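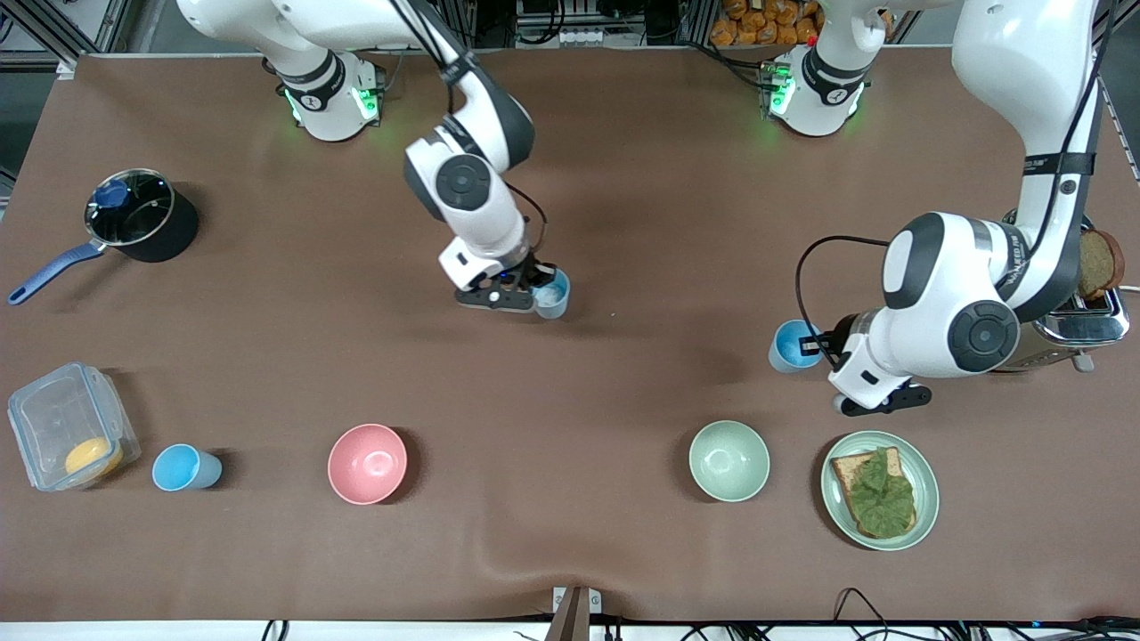 # Kirui Breakfast Table

Kirui is a growing set of pictures and notes about one very ordinary subject: the things that end up on a kitchen table around breakfast. Cups, toast, toasters, saucepans, lids, and all the ways people shove them around to make room for each other. We love this stuff, and if you've ever spent ten minutes deciding where the toaster should live, you might too!

The project was started by Rocío Nava, who writes the setup notes, and Baltazar Tapia, who keeps the labels consistent and argues (kindly) about the word "mug." This README covers what's in the set, how the items are named, and how to add a table of your own.

## What's inside

- `tables/` — the pictures, one folder per table setup
- `notes/` — a short text file per setup, written by whoever laid the table
- `items.csv` — the item list, with the names we've agreed on
- `wishlist.md` — things we'd like to see more of

The current release has 80 setups. Most are small: a couple of cups, something to heat food in, something to toast bread in. We tried bigger spreads early on and they were fun to lay out, but the notes got so long that people stopped reading them.

## The items

**Cups.** The light blue cups are the stars of the first batch. They're small, they have a pale inside, and they show up against a brown table really nicely. We write `cup` for all of these. Handles, if there are any, go in the notes and don't change the name.

**Toaster.** The silver one has a polished body that picks up reflections of everything near it, so please be patient when you're labeling. A cup reflected in the chrome is not a second cup! If a slice is sticking up out of a slot, label it `toast` when it's browned and `bread` when it isn't. The toaster gets its own label either way.

**Saucepan.** The black saucepan has a long navy blue handle and a glass lid with a blue knob. Lid and pan are separate items in `items.csv`, even when the lid is on. Baltazar and I went back and forth on this for weeks and I'm very happy with where we landed — it makes searching for "pan without lid" a one-liner.

**Everything else.** Spoons, plates, jars, napkins and so on use the plainest name you can think of. Check `items.csv` before making up a new one.

## Laying a table

You don't need matching dishes or a pretty kitchen. A few habits make the notes much easier to use:

- Leave some bare table between items. Things can touch, but say so in the notes.
- Turn long pan handles in whatever direction you'd normally leave them, then write it down (`handle: front-left` is plenty).
- Keep the toaster near an edge if that's where it would go at home.
- Give each setup a short title. "Two cups, toast up" beats "setup final 2."

Nine of the setups were laid by Rocío on a single Saturday, before lunch, and you can tell from the titles that she was getting hungry.

## Sample note

```
title: two cups and toast
table: brown, smooth
items: cup, cup, toaster, toast, saucepan, lid
lid: on
toast: up
```

Extra lines are welcome. If you moved something at the last minute or changed your mind about the saucepan, tell us. Those little asides are my favorite part of the whole project.

## Known problems

- Clear lids are hard to label in bright light. The rim is usually the easiest thing to find.
- 4 notes files still use `pot` where they should say `saucepan`.
- Colors are written by eye. One person's "light blue" is another person's "pale blue," and we haven't merged them yet.
- The search script Zorent doesn't understand plurals. Search for `cup`, never `cups`.

## Contributing

Open a pull request with your pictures in a new folder and a notes file to match. Keep it under 30 items per table, please! Baltazar checks names, I check notes, and we'll ask questions in the thread if something's unclear.

We'd be thrilled to get more bowls, more egg cups, and any toaster that isn't silver. Butter dishes too. We have so few butter dishes.

— R. Nava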